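4.2 Comparing the two wrist cameras

The gripper results in Section 4.1 were all collected with the same camera, so we now turn the question round: with the gripper fixed, how much does the choice of wrist camera matter? We expected a small difference. We got a large one, and it showed up in a part of the motion we had hardly thought about when planning the study.

Both cameras were tried on the same arm with the same two-finger gripper. The first, which we call Virneo after the project that built the mount, has a wide lens and sits close to the wrist. The second, Kerus, has a narrower view and sits farther back, looking down along the fingers. Each was calibrated from scratch by the procedure in Section 3, and the calibration was redone whenever a mount was taken off. The controller was left alone throughout. This last point turned out to be harder to stick to than it sounds, as all of us wanted to tune the approach speed once we saw the first runs!

The task is to bring the open fingers down on either side of a marked cube standing at a white plastic fixture, close them, and lift. The cube and the fixture both carry square printed markers, so the controller can estimate two poses from one image: where the cube is, and where the fixture is. The distance between the two estimates is what we care about. If the camera is slightly off, both poses shift together and the relative pose stays usable. If only one is off, the arm has something wrong to aim at, and the grasp goes bad quickly.

Figure 3 gives a feel for how crowded the view is at close range. The markers on the cube's top and front faces are both in view, the front one only in part, and three more can be seen on the fixture behind and to the side. The fingers are out of focus at the bottom, and the left one already hides part of a fixture marker.
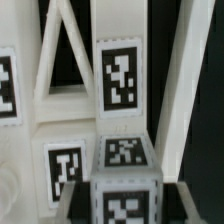 Page last changed: February 6, 2020
Figure 3. Wrist camera view with the cube between the gripper fingers. Five markers are visible on the cube and the fixture, several of them only in part or at a steep angle.

We ran 409 approaches in total. Of these, 121 were set aside for choosing the detection threshold and are not counted in any result below. The rest were split evenly between the two cameras, with cube starting poses drawn from the same list and in the same order.

At long range there is little to report. Both cameras find the large upright marker on the fixture early and hold on to it, and the pose estimates agree well. The interesting part begins in the last stretch before contact. With Kerus, the narrow view loses the fixture markers one after another, and the controller is left with the cube alone. With Virneo, at least one fixture marker nearly always stays in view, even when the front face of the cube is sliding out at the bottom. We were delighted to see this, as the wide lens had been our second choice on paper - its markers cover fewer pixels, and its distortion is worse near the corners.

The top face of the cube deserves a word of its own. At a low camera angle it is squeezed into a wide, flat shape, and the detector can read the pattern correctly while placing its corners poorly. Rawiri Paewai suggested weighting each marker by its apparent tilt, and we tried this on the stored images from both cameras. Kerus improved in 86 approaches and got worse in 3. The gain with Virneo was smaller, which makes sense if the fixture markers were already holding the estimate in place.

Hidden markers are the other half of the story. A finger that covers one corner of a square is enough for the detector to drop the whole marker, and it may come back a moment later as the hand moves. With both cameras this gives short jumps in the relative pose. A simple filter removes most of them, at the cost of a slight lag. We kept the filter on for both cameras so that neither had an advantage.

Some caution is needed. We tested one cube, one fixture and one pair of fingers, and a dark background behind white parts is kind to any detector. Thodoris Makris has begun repeating the approaches with the Ovano gripper, whose fingers are thinner and should hide less. We would very much like to see how Kerus does there.

Contact: Vilgot Sjögren, Virneo project | © The authors | Back to top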